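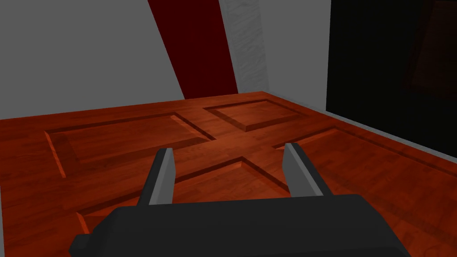
关于我们

大家好,我是 Padodley 的创始人,也是公司里写代码写得最久、被退回合并请求最多的那个人。官网这一页拖了很久,同事催了我好几轮,说再不写就让市场外包去写。我一想到“赋能”“生态”这些词就头皮发麻,赶紧自己动手了。

我们做机器人软件,主要是感知、规划和控制,外加一堆把它们串起来的工具。硬件我们不造,客户用什么机械臂、什么夹爪,我们就适配什么(接口文档写得烂的,我们也认了,边骂边适配)。现在团队一共19个人,大半是写规划和控制的,剩下的做感知、做仿真,还有两位专门伺候我们的构建系统,地位非常高。

公司最早只有一个产品,叫 Trillow,是个运动规划库。当时我在上一份工作里受够了一件事:规划器在空旷的地方跑得漂漂亮亮,一靠近大平面就开始犯傻,要么绕一大圈,要么贴着表面蹭过去。我就想写一个专门对付“贴近但别碰上”的规划器。写着写着发现光有规划不行,感知给的表面位置差一点点,后面全白算。于是又有了 Levillow,负责从相机画面里估计表面和边缘的位置,再把不确定度一起交给 Trillow。这两个名字经常有人搞混,连我妈都问过我到底哪个是哪个。记不住没关系,Levillow 管看,Trillow 管走。
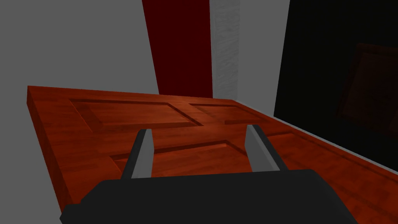 我们特别喜欢拿门板这种东西来折腾算法。面板有凹有凸,斜边一圈一圈的,木纹还老是往边缘检测里掺和,深色的纹理和真正的凹槽在某些光照下几乎分不开。早期版本的 Levillow 就栽在这上面,把木纹当成台阶,Trillow 很听话地给夹爪安排了一段莫名其妙的抬升。后来我们把纹理线索和几何线索拆开估计,再按置信度合并,情况好了很多。现在光线偏暗的那一侧还是比亮处难做,我们在改,进度会写在更新日志里,欢迎来围观!

再说说仿真。我们绝大部分工作是先在仿真里做的,每次提交代码,流水线会自动跑200个场景,夜里再跑一轮大的,2245个。场景里的相机姿态、光照、物体的摆放角度都会变,夹爪张开多宽也会变。我很在意角度这件事,因为很多团队默认相机是端端正正往下看的,可装在手腕上的相机哪有那么老实,斜着、贴着、被自己的手指挡掉一块,都是家常便饭。我们的感知模块会先把夹爪自己的轮廓从画面里去掉,再去估计后面的表面。听着简单,这个小模块我们重写了三遍。

负责这套东西的工具叫 Peeters,本来只是内部的回放脚本,用来把一次规划从头到尾倒着看:哪一刻感知给了什么结果,规划器选了哪条路,控制器跟得怎么样。客户来做联调的时候看见了,一个劲儿问能不能也给他们用,我们就花了一个秋天把它整理成正经产品。它最受欢迎的功能居然是时间轴上的书签(我本来想砍掉的,幸好没砍)。10月份我们又给它加了两次运行的对比视图,查回归问题快多了。

常有人问我们用不用学习的方法。用,但用得挺挑。感知部分基本都是学出来的,默认输入分辨率是1024,再大收益不明显,延迟倒是很实在地往上涨。规划和底层控制我们还是以传统方法为主,出了问题能一行一行查下去,这点对我来说太重要了。半夜接到电话的时候,我想看到的是一条具体的约束被违反了,别让我对着一堆权重发呆。

我们的工作方式也顺便交代一下。代码评审很严,但大家说话都挺客气。每个新同事入职头一个月都要自己搭一个仿真场景,并且想办法让现有的规划器失败,失败得越有创意越好,之后这个场景会并进测试集,名字由本人来起。所以你要是在我们的测试报告里看到一些奇怪的场景名,请多包涵。办公室里零食管够,咖啡机比较老,脾气比我大。

如果你正好在做跟表面打交道的活儿,比如开关门、擦拭、打磨、贴着板材抓取,很欢迎来聊。带上你的机械臂型号、相机安装位置和几段日志就行,没有日志也行,我们可以先从仿真搭起。小项目我们也接,只是排期可能慢一些,我会提前说清楚。

我们也一直在招人,眼下最缺的是做接触控制的和愿意跟仿真器较劲的。简历不用写得太花,附一段你自己满意的代码,再讲讲你修过的最难缠的一个 bug,我会亲自看,也会亲自回。

本页更新于2020年11月26日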